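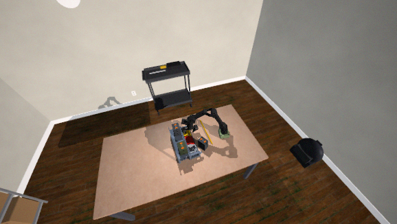

A simulated arm over a tabletop holder. One small box stands outside it.

The draft benchmark rules that Cemora sent round in November run to 30 pages, and most of them concern what counts as a success. Very few concern the table.

Jawad Marwat, who tests packing software at Faststead, thinks that is backward. His team ran 3,313 trials in simulation and passed 1,854. Then he moved the start positions of the objects by a finger's width and the ranking of the three programs changed. "Which number do I put on the certificate?" he asks.

Cemora's answer is that labs should "disclose layout variation." Disclose it how? The draft doesn't say, and a lab could comply with one sentence in a footnote.

Ziven, which sells a rival test suite, wants a minimum of 2,000 randomized layouts per task. That sounds tougher - until you read that each lab picks its own randomizer.

Marwat would settle for published starting positions and every failed run kept on file. Neither draft asks for the failures.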